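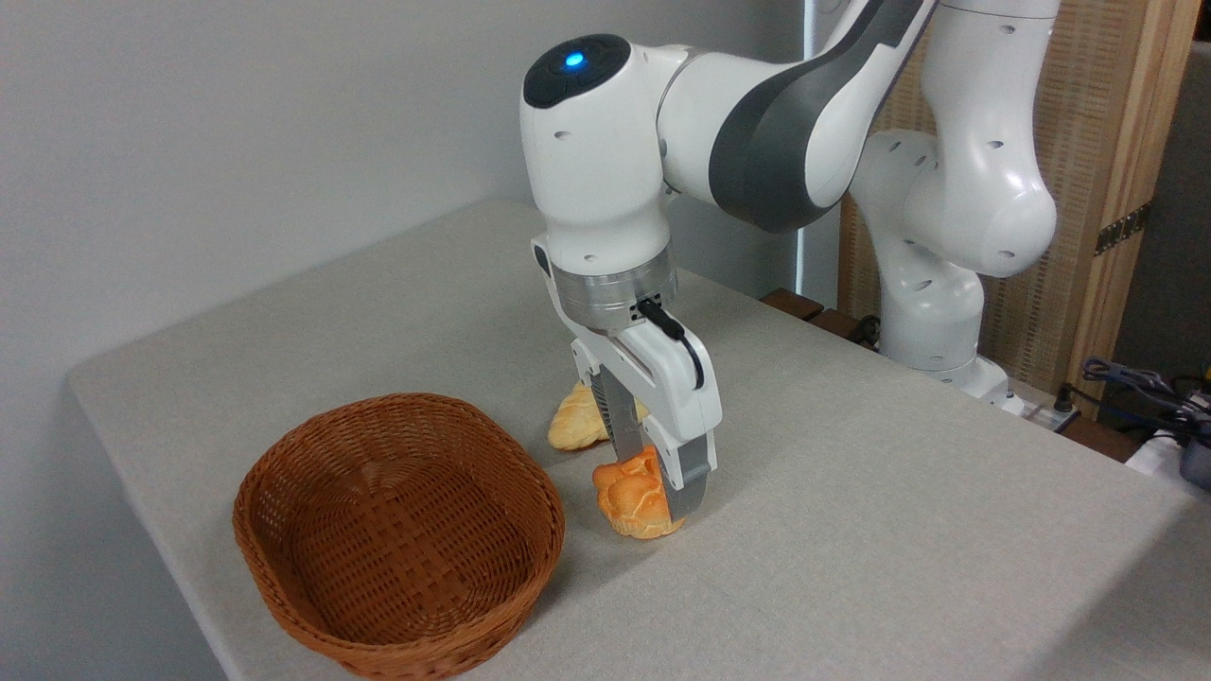 Bread-sorting arm takes shape at Fadholm workshop

Last updated: May, 4 pm

Members of the shared workshop at Fadholm are building a table-top robot that puts bread rolls and croissants into a wicker basket. The project is called Drirora and has been running for 10 weeks.

The white arm is fixed at the back of the table and has a two-finger gripper. Members are now working on how hard it should press, as a croissant flattens far more easily than a roll. The build log lists 121 test picks so far.

The workshop on Botero Lane is open to visitors until 4 pm. Entry costs £2.

Related items
Lykkegaard lathe back in use
Soldering evenings return to Fadholm
Botero Lane bike shed gets new roof

Contact the newsdesk | Copyright Lykkegaard News | Back to top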